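# Tarnotdale Teardown Challenge

The **Tarnotdale Teardown Challenge** is a student robotics project run by the Tarnotdale engineering club, in which robot arms are used to take parts out of discarded desktop computers and sort them into holders. It grew out of an e-waste course in February and has a budget of $2,176. Club literature calls it "autonomous recycling", a label that has not been well supported by anything the club has published.

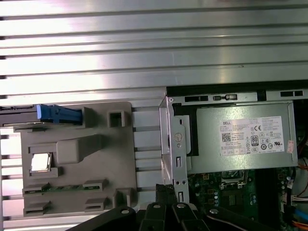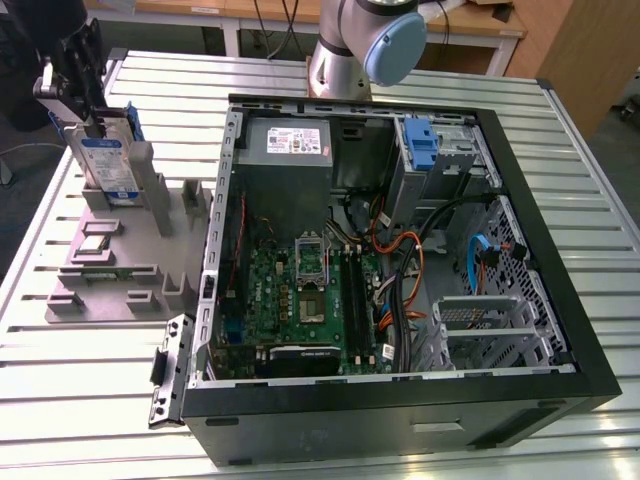
Both wrist views that follow include a person's hand. 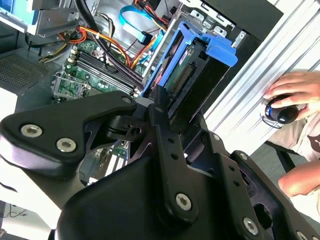
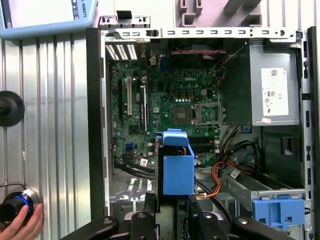
Dinesh Vishwakarma objected that a shop worker with a screwdriver would strip the same tower before the arm had settled over its first drive, and that the club had never printed the two times side by side. Misaki Kudo replied in the club newsletter that speed was never a judging criterion. The published rules do list it, under "desirable".

## Format

Teams of 2 get 30 minutes per machine. Points are given for hard drives, memory and cards placed in a holder without damage. Damage is judged by eye, and no part is tested afterwards.

## Claims and criticism

The club's report, edited by Lev Savchuk, says the method could be scaled to 500 computers a term. It gives no working for the figure, and doesn't say how cases with bent rails or odd-sized bays would be handled. A rival program at Vidover dropped a similar target after one season.

## See also

- Zosesent Cup
- Nishimura gripper workshop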